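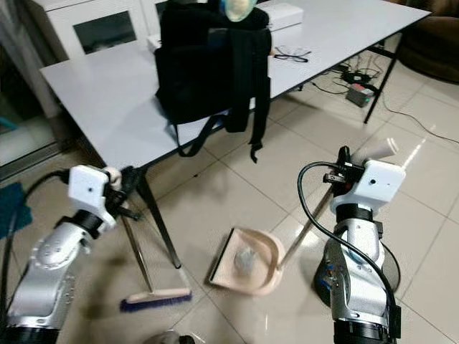 Which way should the floor get swept, toward the door or toward the table?

Toward the table. The door side has the gap under the threshold strip and anything fine goes straight into it, so start at the door, work back across the tile, and pick up in front of the table legs.

**February, floor and bench upkeep, small room**

Started 8:40 in the morning. Haruto had been filing brackets for the Fustbridge order the evening before and the dust had gone further than the mat. Did the whole floor before anyone set up.

Order used:

1. Chairs out to the corridor.
2. Dry sweep, long strokes, door to table.
3. Second sweep along the wall and under the cabinet, short strokes.
4. Pick up with the dustpan, pan flat, three passes.
5. Damp mop, two buckets, plain water in the second.

The glossy tile is easy to sweep but shows everything. With the overhead lights on you can see streaks from the door and not from the table, so check from the door.

The line of fine dust at the pan lip is the usual nuisance. What works: sweep up to the lip, pull the pan back an inch, sweep again at right angles to the first pass. Two or three of those and the line is gone. Wiping it with a damp paper towel is faster but leaves a smear on this tile that has to be buffed out. Tried both again today, same result as last time.

The pink broom has dark blue bristles and a matching pink pan, and that pair stays in this room. The stiff yard broom from the loading side is not to be used on the tile. Mio found a scratch near the window in January and we think it was grit stuck in that broom.

Bristle check: combed them out over the bin, mostly hair and packing fluff. A few on one side are starting to bend outward. I would give it until summer. Hang it by the handle, don't stand it on the bristles.

**Grout**

Still dark along the joint between the cabinet and the table. Tried the Amilent cleaner at the weak dilution, left it 5 minutes, scrubbed with the small nylon brush. Better, but there is a section close to the wall that didn't change. Will try once more at the same strength for longer before going stronger. Don't use it on the joint by the door. That one was redone with a different grout in 2016 and the color came off on the rag when Haruto tested it.

**Table**

The white table marks easily. Pencil comes off with water. Marker needs alcohol on a rag, and then a water wipe or it dries cloudy. Feet are fine, I turned the back left one half a turn to stop the wobble. The thin legs make it easy to get the broom underneath, much better than the old Masilela bench, which had a shelf at ankle height that we were forever vacuuming.

Mio would like bags kept off the table during filing and sanding. Reasonable. Proposed hooks behind the door, she is going to look at what Olance has in the way of heavy ones. Straps hanging down over the front also catch the broom handle. Until the hooks are up, bags go in the corridor with the chairs. Glasses go in a case or in the drawer, the filing dust scratches lenses when you wipe them.

**Amounts**

Weighed the sweepings out of curiosity, on the small scale, since Haruto claimed it was "nothing." 28 grams from the first pickup, including a washer and two staples. Almost 101 grams was what we had in the week of the Fustbridge prototypes, so he has a point. Metal filings go in the lidded can by the sink. Today's was mixed, so it all went in there.

**Mat**

Teal mat shaken out outside, not in the corridor. Its underside had picked up grit, which then gets ground into the tile whenever somebody steps on it. Lift it every time. I had been sweeping around it and so had everyone else.

**To do**

- Second try on the grout by the wall (me)
- Hooks (Mio)
- Threshold strip: lift, clean out, reseat with a thin bead of sealant. Needs a dry day and the door left open for a few hours (Haruto)
- New mop head, the current one sheds
- Ask whether the filing could move next to the sink for the rest of the Fustbridge job

Finished 9:25, floor dry by 9:50 with the window open. Chairs back in. Haruto says the table still rocks if you lean on the front corner. Will look at the other feet tomorrow.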